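Bring back the long lunch

Fifteen minutes. That was lunch yesterday, and most of it was spent in the queue at the microwave. Came back to my desk, ate half of it cold, answered two emails with a fork in my hand. Somebody asked if I was "on lunch" and then asked me the thing anyway.

I've worked in offices for most of my adult life and I can't remember exactly when this became normal. It wasn't a decision. My first job was at Pruitt, a paper merchant, long gone now, and at one o'clock the whole floor got up. Lights off in the post room. Phones went to one poor soul on a rota. An hour, everyone, the boss too. You went home if you lived close, or you went to the cafe on the corner where a plate of egg and chips came with bread whether you wanted it or not.

We weren't lazy. We shifted 2000 reams on a good morning and we did the same again after.

Now I get a meeting invite for 12.30 headed "working lunch". Two words that should be kept well apart. Marcus Kasprzak, who sits across from me, has started blocking out his own lunch hour in the shared diary under a made up client name. It's the only way it stays free. I've thought about copying him and I probably will.

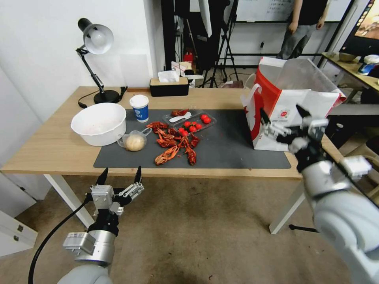 Does a proper lunch break mean a longer day?

Usually it adds half an hour at the end, and I'd take that trade tomorrow. The half hour you save by skipping lunch is a rotten half hour in any case. Half past two, staring at a spreadsheet, reading the same line over and over.

People bring up money. Fair point, up to a point. If you're paid by the hour then an unpaid break is money gone, and I wouldn't tell anyone on low wages that they ought to sit about for an hour on principle. So pay it. Ladden did, when I was there, thirty minutes paid and thirty not, and it was the one thing in the staff handbook that everybody could quote. Then new owners came in one December and it went, along with the canteen. What we got instead was a vending machine. Crisps, mostly.

And the canteen mattered more than the break did, I think now. Misaki Chiba in accounts taught me how pensions work across a canteen table, over several weeks, with a lot of soup. I'd never have booked a meeting with her for that. Wouldn't of known to ask. You learn who is leaving, whose mum is ill, why the Handano order keeps coming back wrong. None of it gets written down anywhere.

My brother-in-law says this is all nostalgia and that young people would rather finish early. Maybe they would. I asked the two youngest in our team and one said yes, finish early, and the other said she hadn't known an hour was ever on offer. It's in her contract! Page four. She went and looked.

I don't want a wellness scheme. I don't want a beanbag, or an app that tells me to stand up — we had one, it went off during a phone call with a supplier and I took it off my phone the same day. I want the door to open at one and poeple to go through it.

Start small then. One day a week, no meetings between one and two, managers first out. If the managers stay put then everyone else will too, that's how it always goes. Get a decent table and some chairs that match, or don't, and a second microwave.

I've got leftover rice today. Going to eat it outside.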